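## 4. Setting your limits and reading your game history

By now you should have a working Tunura account and a confirmed e-mail address (if you haven't, pop back to section 3, which takes you through it gently). This part of the guide deals with the two things people most often put off: deciding how much you are willing to spend, and learning where the record of every hand and spin is kept. Please do both before you make a first deposit. It is so much easier to choose a sensible figure when there's no game in front of you!

### 4.1 Setting a deposit limit

1. Sign in and open **My Account**, then choose **Limits**.
2. Pick daily, weekly or monthly. Most of our players like weekly, but a monthly limit suits anyone who budgets from payday to payday.
3. Type the amount in whole pounds, without the pound sign. The box won't accept pence.
4. Press **Save**, and enter your password when you are asked for it.
5. Wait for the green bar at the top of the page. If it doesn't come up, the limit hasn't been saved and you'll need to go through the steps again.

**Note:** Lowering a limit works straight away. Raising one takes 24 hours, and you will have to sign in again after that time and confirm that you still want it. If you don't confirm, the old limit simply stays as it was.

**Caution:** A deposit limit covers the money you pay in. It does not stop you from playing on with winnings already in your balance. If you'd like a firm stop on those as well, set a loss limit on the same page – the steps are just the same.
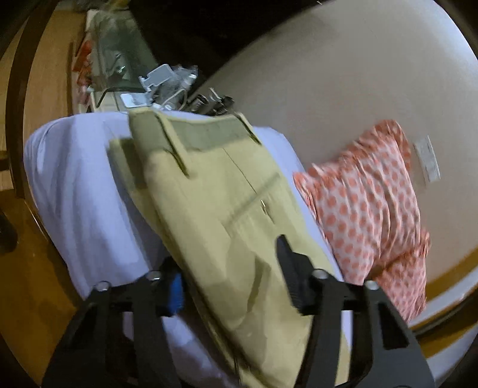 Lakshmi Marar: I set mine to 17 pounds a week and then couldn't understand why a second deposit was refused on the Monday table games page when I'd only paid in once. My first payment had been counted in the same seven days, so do check which day your week begins.

Quite right, and thank you, Lakshmi. The week begins on the day you first saved the limit, and the start day is shown in small grey type beneath the amount. Changing the amount later doesn't move it.

### 4.2 Setting a session reminder

The reminder is a plain message which comes up over the game and tells you how long you've been playing and whether you are up or down. It never appears in the middle of a hand.

1. In **Limits**, scroll down to **Reminders**.
2. Choose 15, 30 or 60 minutes.
3. Decide whether you want a **Message only** or a **Message and pause**. With the second, the game is held for five minutes and can't be hurried along, so it's a good moment to put the kettle on.
4. Press **Save**.

**Note:** The clock carries on if you move from one game to another. It starts afresh only when you have signed out.

### 4.3 Finding a game record

Every round has its own reference, and you will want it to hand if a payout ever looks wrong to you.

1. Open **My Account**, then **History**.
2. Choose the game and the dates. You can look back over 116 days on this page; for anything older, write to the records desk and ask for a full statement.
3. Tap the round to open it. You'll see the stake, the result, the amount paid and the reference.
4. Press **Save a copy** and keep the file somewhere safe on your own phone or computer.
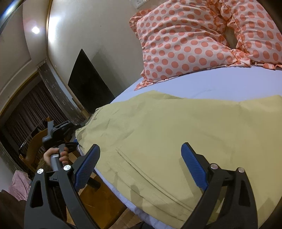
*Section 4.3 – Finding a game record*

**Caution:** If a game freezes or shows a message you don't recognise, please don't keep pressing the buttons. Write down the time and the balance on the screen, take a screenshot if you can, and then close the game. An unfinished round is held on our side, and opening the game again will normally bring you back to the same point.

### 4.4 If you disagree with a result

1. Send the reference and your saved copy through **Help > Query a round**.
2. Keep the case number that comes back to you by e-mail.
3. If our first answer doesn't settle it, reply with the word **Review** in the subject line. Your case then goes to Efren Tan's team, who look at the round from the beginning.

**Note:** Your winnings from other rounds can still be withdrawn while a query is open. Only the amount in question is held.

Section 5 covers withdrawals and the papers you may be asked for.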